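Call for participants: Senedmont Student Manipulation Project
Posted under: Opportunities > Students > Technical projects

The Soomro teaching lab is recruiting student teams for the button-press task, run with support from Gavico. Teams program a robot arm to press red push buttons in a called order, using the Cema control library. No previous work with arms is needed. Basic Python is.

1. The task
Three button boxes stand on the table and may be moved between runs. Each team is scored over 64 runs. A run counts if all buttons are pressed in the called order and no box is knocked over. 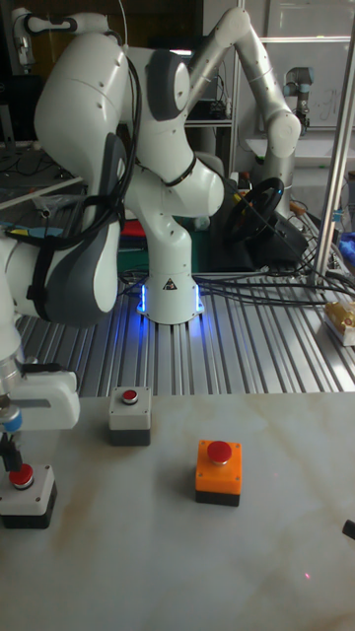
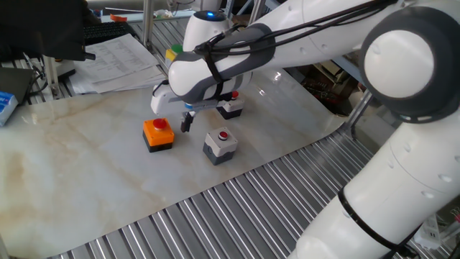
Arm, gripper and the three button boxes on the bench.

2. Time commitment
Sessions last two hours and run in the evening from 18:00. Each team gets 20 hours of arm time in total, booked in blocks. Code must pass in the simulator before a block can be booked.

3. Who can apply
Any enrolled student, from any department. Teams of two to four. Single applicants will be placed in a team. The safety induction must be completed before the first session.

4. What to send
A statement of up to 400 words, covering programming experience, any build or club work, and the evenings you cannot attend. One statement per person, PDF only. Send it through the Senedmont project portal, reference 288. Applications close at noon on the last working day of December.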